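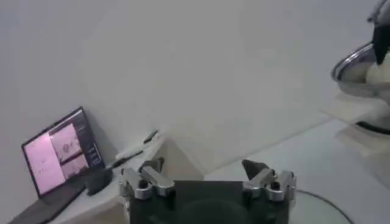

The Grultside Seed Library Is Open Again

After a long and rather quiet summer, we are so pleased to tell you that the seed library is taking returns and filling requests again as of this week. Many of you kept gardens going all season – some of you for the very first time – and the envelopes have already started coming in with the morning mail.

If you are new to all this, it works much like borrowing a book, only slower. You take a packet in the spring, grow the plants, let a few of them go to seed, and send some of that seed back to us in the fall. We started in May six years ago with 50 packets of beans and a shoebox to keep them in. The catalog now lists 742 packets, and I will admit that the beans still take up far more than their share of it.

A word about drying, which is the question we hear most. Beans and peas should stay on the vine until the pods rattle when you shake them. If a hard frost is on its way, pull up the whole plant and hang it upside down in the garage or on a covered porch. Tomato seeds need a few days in a jar with a little water, then a good rinse and a week on a plate. Please don't dry them on paper towels! They stick like glue, and I have spent more evenings than I care to remember picking them off with tweezers.

Squash is a trickier business. If your neighbor grew zucchini and you grew acorn squash over the fence from it, the seeds may well have crossed, and next year's squash could be nearly anything. We would still love to hear how yours did, but please keep those seeds for your own garden.

We are especially short of the Erkero pole bean this year, the speckled one that does so well in the heavy clay out toward Clallport. We're down to 20 packets, and we would like to have at least 76 ready to hand out by spring. If you grew it, even a small handful would be a real help.

Write the name of the plant and the year on each envelope, along with anything you noticed about how it grew, and leave it in the drop slot at the Hong Street door. Requests for garlic and fava beans, for those of you who plant in the fall, can go in the same slot and will be mailed out the following week.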